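Keeping Flour, Rice and Beans Dry in a Damp Kitchen

When I moved to Gristcombe I lost a whole bag of semolina in the first month. The kitchen is on the north side and the wall behind the cupboard is cold, so everything on the lowest shelf takes the damp. I wrote down what I changed, and maybe it is useful for other people with the same kind of kitchen.

Move the food first, buy jars later
Pull the cupboard away from the outside wall by the width of two fingers. Do not store flour on the floor of a cupboard, even in a closed container. My flour stands now at shoulder height, and the lowest shelf has only cans and the big pot.

Do not keep rice above the kettle or next to the stove. The steam goes up and stays under the shelf for a long time after cooking.

Jars and tubs
For flour I like a wide tub, wide enough that the whole hand goes in without touching the rim. For beans and lentils a glass jar is fine. Check the rubber ring every spring. If it has small cracks when you bend it, change it. The rings in our shop cost little and are sold in packs of 2.

Wash the jar before each refill, then leave it open overnight, upside down on a rack and not on a towel. A jar that feels dry to the hand can still have water under the metal clip – look there with a lamp.

Never pour new flour on top of old flour. Empty the old part into a bowl, fill the new flour, and use the bowl for pancakes.

Labels
Write the month on a piece of paper tape and put it on the side of the tub. On the lid it is no help, as lids get exchanged. My neighbor Adaeze Wike writes also the weight of the empty jar, for example 147 g, and then she can see on the scale how much rice is left without pouring it out. I have copied this from her.

Scoops
A scoop is better than a cup or a spoon from the drawer, if it stays for dry food only. I use metal. Plastic ones hold the smell of cumin, and flour sticks to them in winter. 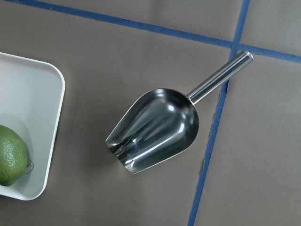

Stainless steel scoop with a deep bowl and a square front.

Wash the scoop by hand and wipe it at once, also the place where the handle is joined to the bowl, for water likes to stay there. Then give it ten minutes in the air before it goes back to the flour. For spices take a separate small one.

Small insects
If you find moths, throw out the open bags and vacuum the corners of the shelf and the holes for the shelf pins. Wipe with vinegar and water and let the doors stand open until evening. New flour can go in the freezer for four days. Let it come back to room temperature in the closed bag before you open it, otherwise it gets wet from the air.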